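Chapter 5
Magnets and Their Poles

What you will learn in this chapter
How the two ends of a magnet differ
Why some magnets are bent into a horseshoe
Which everyday materials a magnet will pull
How to look after magnets so that they stay strong

Before you start
You should already know that a force is a push or a pull, and that some forces act only when two things touch. If you are unsure of this, read the last two pages of Chapter 2 again.

5.1 A force that acts at a distance

Put a steel paper clip on the desk and bring a magnet slowly towards it. At first nothing happens. Then, with the magnet still a little way off, the clip slides across the desk and sticks. The magnet pulled the clip before it touched it. The space in which a magnet can do this is called its magnetic field.

The field cannot be seen, but it can be mapped. In section 5.3 you will use iron filings and a sheet of card to show its shape. For now it is enough to know that the field is strongest close to the magnet and gets weaker quickly as you move away. A clip that jumps to the magnet from a short distance may not stir at all if the distance is doubled.

Most of a magnet's pull is found at two places, called the poles. One is the north pole and the other is the south pole. If a bar magnet is hung from a thread so that it can turn freely, it will settle with one end pointing roughly north. This end is the north pole. The compass needle works in the same way.

Two like poles push each other apart. Two unlike poles pull together. You can feel this with a pair of bar magnets, one in each hand, and it is worth doing before you read on.

5.2 The horseshoe magnet

A bar magnet has its poles at opposite ends, as far from each other as they can be. If you want to pick something up, only one pole can easily be put to work at a time. Bending the bar into a curve brings both poles round to the same side. The two can then pull on the same piece of iron together, and the field in the gap between them is strong.

School magnets are often painted in two colours so that the poles can be told apart. The colours used are not the same in every country or from every maker. Check yours against a compass before you label a drawing. 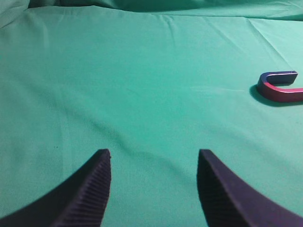
Elfriede Schmieder: When I first taught this topic, my class wanted to know which part of a horseshoe magnet was the strongest, and nearly all of them chose the bend. I let them test it with a box of pins. The bend held almost none, and the pins hung from the two ends in clumps. I now ask for the guess in writing before the pins come out.

You can repeat this test yourself in Activity 5A. Hold the magnet by the bend, lower it into a tray of pins and lift it straight up. Draw the magnet and show where the pins are. Then turn it over, hold it by one arm and try the bend.

A horseshoe magnet is often stored with a flat piece of soft iron across its ends. This is called a keeper. It gives the field an easy path from one pole to the other and helps the magnet to keep its strength over the years. Put the keeper back when you have finished.

Magnets can also be weakened by rough handling. Dropping one on a hard floor, hammering it or heating it strongly will all do harm. Lay it on a cloth or a wooden bench, and keep it well away from bank cards and watches.

5.3 What will a magnet pull?

Many people believe that magnets attract all metals. They do not. Iron, nickel and cobalt are attracted, and so are most kinds of steel. Copper, aluminium, brass, gold and silver are not. Nor are wood, glass, paper, rubber and cotton, though a magnet can pull through a thin layer of any of these.

Collect 17 small objects from home or the classroom. Draw a table with three columns, headed Object, What I expect and What happened. Fill in the first two columns for every object before you pick up the magnet. Some drinks cans are made of steel and some of aluminium, so include one if you can.

Words to learn
Magnetic field: the space round a magnet in which its force acts
Pole: a part of a magnet where the pull is strongest
Keeper: a piece of soft iron placed across the poles in storage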